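The ring that got away

14/09/2019

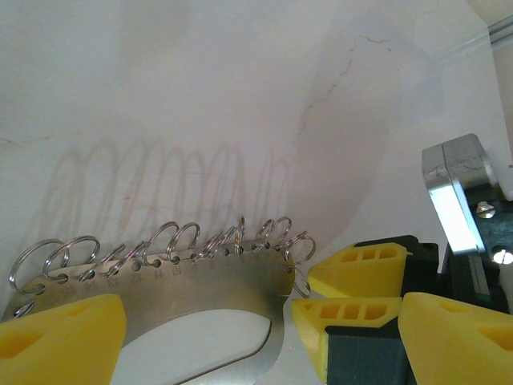
The ring plate and the yellow fingers. The numbers are engraved under the holes.

I said in July that I would write up the fault on the ring job once I understood it. I understand most of it now, so this is the write-up. It is longer than I meant it to be.

The job is simple to describe. There is a curved stainless plate with a row of numbered holes, and split rings hang in the holes. The arm takes a ring off, carries it to a tray and goes back for another. Later on it is meant to do the same thing the other way round, which is harder, and I haven't got far with that. I run it in the back room at Bistwood in the evenings, on a bench I share with Nga Đàm. She built the gripper and printed the yellow fingers. I wrote the code that tells it where to go.

By the middle of July the arm had done 300 picks without trouble. I put the speed up a little, left the rest alone and carried on. On the second evening at the new speed it took hold of a ring, began to lift, and the ring did not come away. It had turned in its hole so that the loose end of the wire was caught behind the plate. The arm should have felt this and stopped. It kept pulling. The plate bent forward on its mounting, the ring opened out, and then it let go all at once and went past my left ear. We found it behind the radiator.

I was not wearing safety glasses. I had a pair, and they were on the shelf by the door. I was leaning in to see why the plate was moving, so my face was a good deal nearer than it should have been. I also had the stop button on the far side of the keyboard, where I couldn't have reached it quickly.

Nothing else was hurt apart from one finger tip, which had a small chip out of it, and the ring, which was now more of a hook.

My first thought was the force limit. The arm is supposed to give up if it meets too much resistance, and I assumed I had set the figure too high. I had set it at 700 in the Dreromance settings page, and the log said 700, so that looked all right. I lowered it to 500 and tried again with an old ring wired to the plate so it could not come off. It pulled just as hard as before. Then I tried 300, and there was no difference at all.

That should have told me straight away, but I spent two more evenings changing other things. I swapped the cable. I loosened and retightened the mounting. I read a great many forum posts about sensor drift, none of which applied.

Nga found it by asking what happened to the limit when the speed was changed. I said nothing happened to it. She asked me to check. The page where you set the speed loads a whole motion profile, and the profile has its own force limit in it, and that one wins. Mine was blank. A blank limit is treated as no limit. The settings page goes on showing the old number because it only shows what you typed in, and the log copies it from the same place. So from the moment I raised the speed the arm had no limit, and everything I looked at told me that it had one.

I have written to Tseng, who make the controller, and had a polite reply saying the blank field works as described in the manual. I looked it up and it is there, in a table near the back. I still think a blank should mean stop.

What has changed on our bench:

The profile now has a limit typed into it, and my code reads the value back from the controller before the first move. If the two don't match, the arm stays where it is.

The first pick of any session is done on the wired ring. The arm has to fail that pick before it is allowed to try a real one.

There is a clear plastic sheet on a stand that goes between the plate and whoever is sitting there. Nga got it from a shop fitter in Urkport who was throwing it out.

The stop button is screwed to the front edge of the bench, on the right.

Glasses go on before the power does. I have forgotten once since then and was told about it.

The part I haven't solved is the turning. Split rings don't hang the same way twice – they lean on each other, and taking one away can shift the next. A ring that was fine a minute ago may have its end caught by the time the arm gets to it. At the moment I have the arm give a small sideways nudge before it lifts, and go back for another try if the pull feels wrong. It works on most of them. The ones close together are still a nuisance, and I have been taking those off by hand.

Nga wants to try softer tips next. She has a new set drawn up but the printer is in bits, so that will have to wait until the part comes.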